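Automation and Workshop Tech > Visits and Shows
Thread: Open day at Rivadeneira, Brellcombe – anyone else go?
9 replies | 4 shares | Print this thread | E-mail to a friend

tinsnips_36
I went to the Rivadeneira open day in Brellcombe and said I would write it up for those who couldn't get over there. Parking was poor, tea was free, and the talks in the main hall ran late. The two-arm bench was in the side room past the stores and that was where I spent most of my time.

The job was rolls of cling film and a white plastic basket. Both arms sit on a track along the front of the table and reach inwards. Agustina Herrera ran the session and took questions while it was going, which I thought was decent of her. 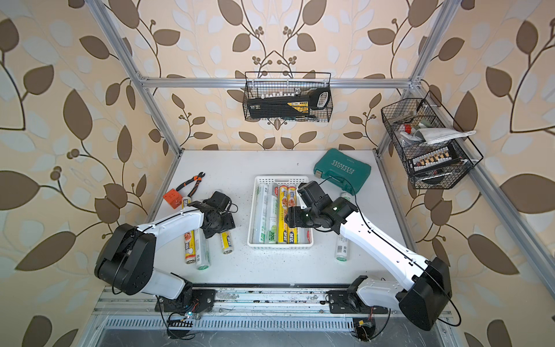
She said they picked cling film on purpose. The rolls are different widths, some have shiny printed wrappers and some are clear, and a round thing will go wherever it likes if you touch it wrong. I asked if they had tried it with plain cardboard tubes first. They had, and it told them very little about how the arms would cope with shop goods.

Worth the trip in my view. I stayed for two sessions.

mossbank
Thanks for this. Was it running by itself or was someone driving it? The flyer didn't say and I have been caught out before.

tinsnips_36
Bit of both, according to her. The morning session was driven by a person and the afternoon one was meant to be the arms on their own. I only saw the second half of the afternoon one.

Garrick_P
I was there as well and I'm less keen. It's slow. A school leaver could tidy that table in the time it takes one arm to line itself up. We run a packing line at Usville and I could not put this in front of my manager. He would ask what it does per hour and I would have nothing to tell him.

mossbank
Nobody is selling it for a packing line though, are they?

Garrick_P
The flyer had "handling for stores and small warehouses" across the top. That's near enough to a packing line for me. I would also have liked a cleaner bench. There were specks all over the white top, and if you want food firms to take an interest you wipe down first.

lathe_and_let_live
It's a development bench, not a food line. Ours looks worse by dinner time. What interested me was the screen at the side showing the view from one of the wrists. You get the fingers at the bottom and the rolls past them, and it gives you a fair idea of how little the gripper has to go on. Some of the printing is quite small and there was a lot of glare off the table top and the clear wrap. I said to Agustina Herrera that I would want softer lighting. She said they had been round that loop already – the glare stays in because the places they want to work in have it too.

I don't fully agree with that. Get it working under good light, then make it hard.
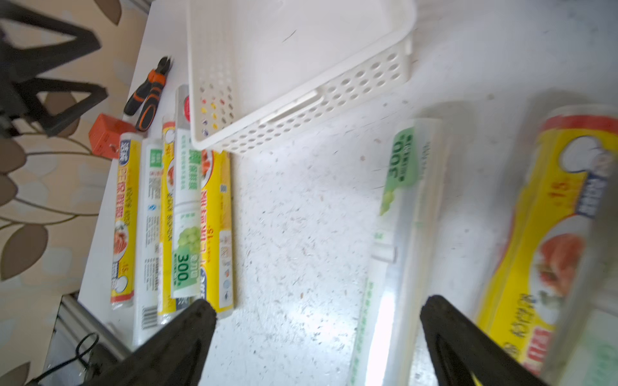
BRELLCOMBE, 2022-08-16 – Copying in the notice Rivadeneira put out after the open day, as it answers a few of the points above:

"Thank you to everyone who came to see the two-arm bench. The session will be repeated in September at our Skotdale site. Places are limited to 36 and should be booked by e-mail. Visitors are asked to arrive by 9 and to leave bags at the desk."

So that's one for the people up north.

Garrick_P
It answers none of my points. No rates, no mention of what it drops.

tinsnips_36
Fair enough, but you could have asked. She was there until the end and there was no queue.

Garrick_P
I had a train to catch. I'll ask at Skotdale if I can get the day off.

pennyfarthing
Can I ask what the cutters and pliers are for? My lad is doing his apprenticeship and wants to know if the arms use hand tools as well.

lathe_and_let_live
I didn't see them used. There was a saw in the wire basket at the back too, and a tool case on the table, so I would guess they have other jobs set up for it. Worth him going along and asking.

Back to top | Contact the moderators | Copyright remains with the individual posters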